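Nundholm type library: a year's subscription, reviewed

3 min read

I do packaging and small identity jobs, mostly alone, and I have a low opinion of font subscriptions. Nundholm's pitch is 900 typefaces for one yearly fee, with Stondumard, its browser tool for pairing them, thrown in.

The number flatters it. Take out the display faces that look like one another and I was left with 5 families I'd put in front of a client. Dierckx is the best of them, a plain sans with proper small figures that held up on an ingredients panel. Its italic is poor. 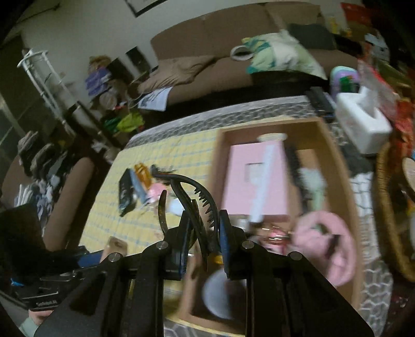 Stondumard I gave up on by March. It suggests pairs, and the pairs are dull – a heavy serif over a light sans, again and again. You can't lock the line spacing, and exported PDFs came out with the kerning switched off until I found the setting under "Legacy".

Then the licence. Print runs over 2,000 need an extra fee, which the sales page mentions once, in grey. For a jam label that's a single order.

Support did answer, twice, politely, without fixing the italic.

If you set a lot of posters it may pay its way. I've let mine lapse and bought Dierckx outright.

Contact: Trurnstead Design Notes | © Trurnstead | Back to top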